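工作室的瓶瓶罐罐,终于有了正经去处

六月一到,喝东西的人就多了。我自己也是,早上一杯茶,中午一瓶水,下午热得发昏的时候再开一罐汽水,到傍晚收拾桌子,光我一个人就能收出一小堆。工作室里的人口味又各不相同,有人爱喝玻璃瓶装的,有人只喝罐装的,有人随身带大水瓶却还是忍不住买小瓶矿泉水。这些东西喝完以后都去哪儿了呢?以前的答案是:窗台上,打印机旁边,水槽底下,还有我那盆薄荷的后面。

我早就想写写这件事,拖了又拖,因为总觉得"我们买了几个筐分垃圾"这种题目,写出来怕没人看。可是上回随口提了一句,居然有好几位读者来问筐是什么样的、怎么分的、布的会不会脏,问得比我写做面包那篇还热闹。那我就老老实实啰嗦一回,想到哪里写到哪里,大家泡杯茶慢慢看。

先说之前的日子。门后面放了一只大号黑垃圾袋,什么都往里扔,满了就由当天走得最晚的人拎下去。拎过的人都知道那是什么滋味:玻璃瓶沉在底下,塑料瓶蓬在上头,袋子又大又硌腿,下楼梯的时候叮叮当当,整栋楼都晓得我们又喝了多少。最怕的是袋底破掉。我碰到过一回,在二楼拐角,一只瓶子滚出来,顺着台阶一级一级往下跳,竟然没碎,我站在那里听它跳完,心也跟着跳完了。

到了楼下还有第二道关。我们这边的回收点是分开收的,玻璃归玻璃,塑料归塑料,金属罐单独一个口子。于是拎下去的人要蹲在那里,把一整袋东西再掏出来重新分一遍,手上黏糊糊的,夏天还有小飞虫凑热闹。我一边分一边想,这些瓶子原来明明是一只一只从大家手里放下去的,放的时候多走半步,就不用我现在蹲在这儿了呀。

这个念头我跟 Renu Uniyal 讲了,她当时正在吃午饭,筷子都没放下就说:"那就在桌上分嘛。"我说桌上怎么分,桌上本来就乱。她说乱是因为东西没有家,给它们安了家就好了。这话听着像收纳书里的,可我想了一下午,觉得也没什么可反驳的。

接下来就是挑筐。我这个人一挑起东西来就没完没了,家里人都怕跟我逛家居店。最先看的是 Kemik 的硬塑料分类桶,带盖子,脚踩开合,看着很专业,可是三只并排放下来要占掉半面墙,而且踩一下"咣"一声,我们那里常有人打电话,想想还是算了。后来又看中一款 Denalis 的金属网篮,样子真漂亮,细细的黑线条,像咖啡馆里摆面包的。我差一点就付钱了,临了想起玻璃瓶放进金属篮的声音,牙根一酸,又退了出来。

最后买的是 Grodetti 的布筐,灰色的,一套三只,188 块。说实话下单的时候我有点心虚,觉得用布筐装瓶子怪怪的,这种东西通常是拿来放毛线、放围巾、放孩子的玩具的嘛。到货拆开一看倒很喜欢:面料是那种深深浅浅混在一起的灰,边沿厚厚的,摸着软乎;里头的底是藏青色的,脏一点也不显眼。筐壁不算挺括,放久了会微微塌下来一点,有人嫌这个,我反而觉得亲切,瓶子躺进去像躺进沙发里。

声音也真的小了。玻璃瓶轻轻搁下去,是闷闷的一声"噗",跟以前那种叮当完全两码事。有天傍晚我在里屋剪线头,外面有人收拾桌子,收拾了好一会儿我都没察觉,出来一看,桌面已经干净了。

筐有了,下一个问题是怎么让人记得哪只装哪样。头几天我想偷懒,觉得说一遍大家就会记住,结果第二天就在放罐子的那只里捞出一只玻璃瓶,旁边还有半包饼干。问谁放的,个个一脸无辜。于是去打了卡片,白底黑字,一张写 Bottle,一张写 Plastic,一张写 Can,摆在各自的筐前面。用英文是因为我们这里天南海北的人都有,短短一个词,扫一眼就懂,比我写一长段说明管用得多。

不过 Bottle 这个词还真闹过一点误会。塑料瓶也是瓶呀!Dean Mapplebeck 头一次来,举着一只矿泉水瓶在两只筐中间晃来晃去,问我它到底算瓶子还是算塑料。我被他问住了。照道理应该写 Glass,可是卡片已经印好,字又印得挺好看,Bottle 那张中间的小写 l 还是绿色的,我舍不得换。后来口头约定:Bottle 只收玻璃的,凡是捏得动的一律去 Plastic。捏一捏,就这么简单,连来做客的小朋友都学得会。
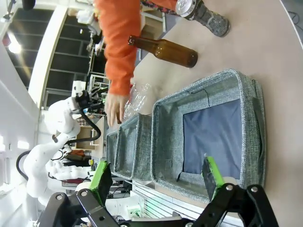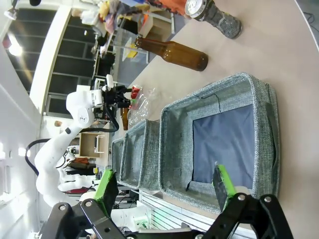
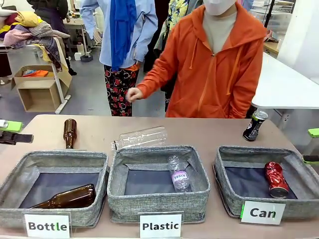

布筐装空瓶子,时间长了会不会有味道?

主要看瓶子放进去之前有没有倒干净。瓶底剩下的饮料是味道的来源,先倒空,用清水晃一晃,瓶口朝下控一会儿再放,布筐就能干爽很久。万一洒进去了,把筐里的东西拿出来,用湿布加一点点洗洁精擦底,再拿到通风的地方彻底晾干,别急着装回去。

这一条我是吃过亏才学乖的。刚开始那阵子大家图快,喝剩一口也往里放,甜甜的汽水渗到筐底,我闻了两天才找到是哪一只。现在水槽边上放了一个旧的沥碗架,冲过的瓶子先在那里倒扣着,过一会儿谁路过就顺手收进筐里。多了这一步,听着麻烦,做惯了也就是转个身的工夫。

再说说几种容易拿不准的东西,读者问得最多的也是这些。

**瓶盖。** 我们的做法是玻璃瓶的盖子拧下来另放,金属的瓶盖攒在一只旧果酱罐里,满了再一起处理。塑料瓶的盖子我从前也拧,后来楼下回收点的阿姨告诉我,他们那里拧着盖子收也可以,只要瓶子里没有水。各地规矩不一样,你们最好问问自己家附近的,别照搬我的。

**标签纸。** 能一下子撕掉的就撕,撕不掉的不跟它较劲。我有过一段走火入魔的时期,晚上坐在那里拿热水泡瓶子,用指甲一点点抠胶,抠到十点多,手指都皱了。后来想通了,我又不是要拿它们去参加选美。

**压扁还是不压扁。** 塑料瓶和罐子压扁了省地方,这是肯定的。塑料瓶我喜欢先把空气挤出去再拧上盖子,它就会乖乖瘪着;罐子用手掌从中间按下去,再对折一下,小心边上有尖的地方。有人喜欢用脚踩,解压是很解压,但请穿好鞋子,而且别在铺了地毯的那边踩。玻璃的自然就原样放着,最好让它躺下,细脖子的瓶子站在软筐里容易东倒西歪。

**保温杯和随行杯。** 这个我要单独讲!杯子不是瓶子,别看它圆滚滚的站在桌上像是等着被收走。我的一只 Gál 的杯子,760 毫升的,跟了我好多年,有一天就那么被热心人收进了 Can 那只筐里,我找了一下午,连冰箱都翻了,最后还是倒筐的时候才重逢的。所以现在我们有个不成文的规矩,开始收桌子前先喊一声"谁的杯子",喊完再动手。

**大瓶子。** 有人爱囤 1000 毫升以上的大瓶水,喝完的空瓶子横在筐里,一只就占去一大半。我的办法是大瓶子直接压瘪,或者先不进筐,留下来浇花。盖子上扎几个小孔,就是一只现成的洒水壶,我那盆薄荷靠它活得比以前还好。

收桌子这件事,我发现最要紧的是把它当成一件有开头有结尾的小活动来做,别零零散散地拖。我们通常是下午快收工的时候,把三只筐从架子上搬下来,在长桌上一字排开,卡片摆好,然后大家各自把手边的瓶瓶罐罐聚到桌上来。筐前面留出空地方,筐后面放还没分的东西。站着分比坐着分快,手一伸一放,聊着天就弄完了。有时候我故意慢慢来,那个时间窗外的光正好,玻璃瓶的颜色特别好看,琥珀一样,扔进筐里都有点可惜。

说到可惜,我的确留过几只。棕色的玻璃瓶洗净了插一枝干的尤加利,放在书架上,比买来的花瓶顺眼。可是留瓶子有个坏处,留了一只就想留第二只,我家里阳台上已经排成了一队,先生看着它们叹气,我就说这是给朋友留的。我给自己定的限额是 2 只,多出来的乖乖送走,这篇文章写出来也算请大家监督我。

三只筐排在一起还有一个我事先没料到的好处,就是能看出大家到底在喝什么。从前全在黑袋子里,眼不见心不烦。如今哪只先满一目了然,天热的时候 Plastic 那只总是跑在最前面,看着看着自己也会不好意思,第二天就有人从家里带水瓶来了。没有谁开会号召过,就是看见了,心里动了一下。我自己也少买了许多瓶装水,早上出门前灌一杯凉白开带着,到了工作室再续。

清空的频率嘛,我们不定日子,看筐。哪只满到边沿了就清哪只。清的时候直接拎着筐下楼,布筐轻,又软,夹在胳膊底下都行,玻璃那只重一些,最好双手抱着走。到了回收点往口子里一倒,来回一趟,手上干干净净的。第一次这样倒完上来的时候,我高兴得在楼梯上跟邻居多聊了好一会儿,邻居大概以为我中了什么奖。

筐本身也要照顾。底下有硬板的那种不要整个泡水,泡了会变形,我是拿软毛刷蘸肥皂水刷,刷完翻过来扣在晾衣架上。灰色真的耐脏,用到现在边沿还是好好的,里头有一两道压出来的折痕,不细看也看不见。要是家里有小猫,我得提醒一句,它们会觉得这是给它们买的。Renu 把同款带回家装杂物,第二天就被占了,她只好又买了一只。

也有读者问我,家里地方小,摆不下三只怎么办。我觉得两只也行,一只装玻璃,一只装轻的,塑料和罐子混在一起,倒的时候再挑开,反正它们都不重也不扎手。玻璃一定要单独放,这个我比较固执。要是连两只都摆不下,就在厨房门背后挂个布袋子,挂在你放下瓶子的时候最顺手的地方。顺手这一点比筐的样子要紧得多,我从前给家里买过一只很漂亮的回收箱,搁在阳台尽头,走过去要绕过洗衣机和自行车,结果大家还是把瓶子往水槽边一放,箱子里倒是常年住着一卷包装纸。

还想说说卡片。打印的时候字要大,要粗,别用花哨的字体。我起先设计过一版带小插图的,画了瓶子、罐子,还画了一片叶子,自己觉得可爱极了,贴出来大家却凑近了看半天,反而耽误工夫。现在的白卡片立在筐前面,隔着桌子也看得见。纸要选厚一点的,薄纸站不住,风扇一吹就趴下了,我为这个换过好几种纸,最后用的是做贺卡剩下的卡纸。

下一步我想给纸盒和牛奶盒也找个地方。牛奶盒是最让我头疼的,要剪开、冲洗、摊平、晾干,晾的时候又占地方,又容易忘。Dean 说他们家用长尾夹把盒子一片片夹在绳子上,像晒鱼干,我听得很心动,绳子已经买好了,还没想好拉在哪里。窗边倒是合适,就是怕客人进门先看见一排牛奶盒在飘。你们家里是怎么晾的,留言告诉我吧,我晚上泡了茶一条一条看。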